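五月，晚上十点多

手机还是提示“您的系统已是最新版本”。从早上起来到现在，点了不知多少遍检查更新，每次转几圈，弹出来的都是这一句。

Usten 的测试版公告是前天半夜挂出来的，说新系统的第一个预览包开放给去年那一代机型，名额 3,000 个，先到先得。我用的就是去年那一代，报名页面填了序列号，也收到了确认邮件。邮件里写“更新将分批推送”，没写分几批，也没写哪天推完。论坛里已经有人装上了，截图贴得到处都是，通知栏换了排法，设置里多了一个按应用限制后台的开关。我最想要的就是这个开关。现在这台手机下午四点钟电量就见底，查下来每次都是同样几个应用在后台不肯睡。

白天把备份做了。联系人和短信导出来很快，照片慢，一共传了两趟才传完。聊天记录最麻烦，要先连上电脑，再开一个专门的程序，程序还要自己先更新一遍。中间断过一次，重来。做完已经过了中午，饭是凉的。

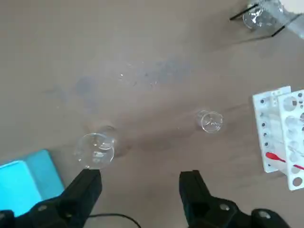

西窗记事
业余刷机，写给自己看的流水账

接着写。下午三点再查，还是没有。论坛里有人整理了一份手动安装的办法，下载完整包，进恢复模式，从电脑上推过去。包不小，家里网下了快一个钟头。校验码对过，前后一致。

没有马上装。原因是帖子底下有几条回复，说手动装的人以后收不到增量更新，要等正式版出来再整个刷一遍，数据全清。另外有两个人说装完以后指纹不能用，重录也不行。官方的已知问题列表上没有指纹这一条，列的是蓝牙耳机偶尔断连、相机在低光下启动慢、某些银行应用打不开。银行应用打不开这一条对我影响比较大，房租每月五号之前要转出去。

所以先去把旧手机翻出来充电。那是一台 Nultel，前年换下来的，放在抽屉里，屏幕右下角有一小块按不太灵。插上电等了五分钟才亮。系统停在两个大版本以前，厂家早就不给它推东西了。当时买它的时候，宣传页上写的是“长期支持”，后来算下来，从买到手到最后一个安全补丁，一共 19 个月。这件事我在以前的日记里写过，不重复了。

旧机器上装银行应用，提示系统版本过低，不能安装最新版。去应用商店的历史版本里找，没有。最后在网页版上试了一下转账，要插那个小小的动态口令器，口令器找了半天，在工具盒里。电池居然还有电。转账能走通，这一条就不算障碍了。

傍晚在论坛发了一个帖，问有没有同型号、同地区、报了名还没收到推送的人。写清楚了型号、当前版本号、报名时间。发完去煮面，回来已经有几条回复。
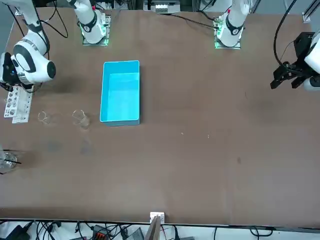 我也是去年那一代，报名比你早半天，到现在也没动静。问过客服，客服说推送是按序列号段来的，跟报名先后没有关系，让我耐心等，最长可能要等到下周。我的建议是别手动刷，上一轮预览的时候我手动刷过，后来每个月都得自己下整包，到第三个月就烦了，退回正式版，聊天记录还丢了一半。你要是真着急，先把后台那几个应用手动冻结掉，电池能多撑两个小时。

这条是用户 Merkthorpe 写的，讲得比较具体，我回了谢谢。按序列号段推送这个说法，官方公告里没有，不过跟目前已经收到的人的分布对得上，他们贴出来的截图里，序列号开头差不多都是同一段。我的开头不一样。

按他说的，去把后台的应用理了一遍。地图、外卖、两个新闻、一个很久没打开过的健身应用。健身那个直接卸了。新闻留一个。理完存储空间多出来一些，开机好像快了一点，也可能是心理作用。电池要看明天。
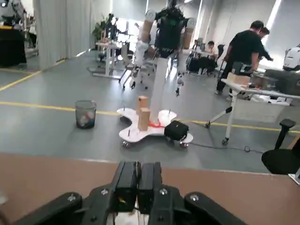

另外一件事是关于费用。这次预览版本身不收钱，但是 Usten 同时推了一个延长支持的服务，一年 390 块，说是正式版停止更新以后还能多收两年安全补丁。页面做得很含糊，“多收两年”是从哪天开始算，没有写。我在常见问题里翻到底，有一句小字，从机型上市之日起计算总支持年限。这样一算，我这台机器买的时候已经上市大半年，真正多出来的时间要打折扣。

不打算买。一台手机用到第四年，电池多半也该换了，换电池再加上这个服务费，够买一台入门的新机。当然这是我的算法，家里要是有老人用旧手机，习惯了不想换，那多出来的补丁是有用的。

晚饭后看了 Theodorakopoulos 的评测。这个网站的文章一向长，光讲通知栏就讲了三页，不过数据给得全。他们在两台同型号的机器上分别跑旧系统和预览版，待机一夜，预览版耗电反而多了一些，文章里说预览版带着调试用的日志，正式版会去掉。连续播放视频的时间两边没什么差别。应用启动的速度，有快有慢，相机慢得最明显，跟已知问题列表里写的一致。后台开关那一节写得最短，只说功能可用，默认是关的，要进设置里第三层菜单才找得到。

看完以后心里有数了。想靠预览版救电池，短期内不现实。真正有用的是那个开关，而开关的效果现在用冻结的办法也能做到一部分。
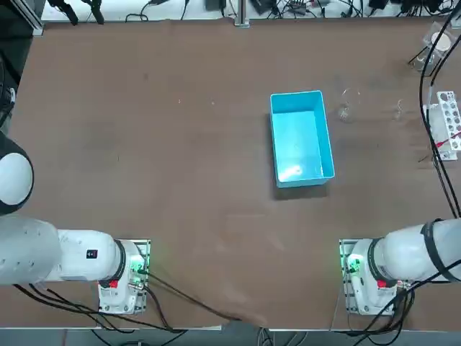 于是定下来这样：不手动刷，等推送。推送来了也先放一天，看看论坛里同一批的人有没有新的毛病，尤其是指纹。房租转完再装。下载好的那个完整包先不删，移到移动硬盘里，文件名后面加上版本号，免得以后分不清。备份也留着，如果等到下周，就再补一次聊天记录，其他的不用重做。

旧手机既然已经充上电，顺手恢复了出厂设置，装了一个播客应用和一个闹钟，以后放厨房用。右下角按不灵的那一块正好不是常按的地方。充电线接触有点松，要歪着插，明天去买一根新的。

临睡前又查了一次更新，还是最新版本。论坛那个帖下面多了一个跟我同序列号段的人，也没收到。在帖子里约好，谁先收到谁在下面说一声。

闹钟设在七点。手机电量还剩百分之四十，比昨天这个时候多。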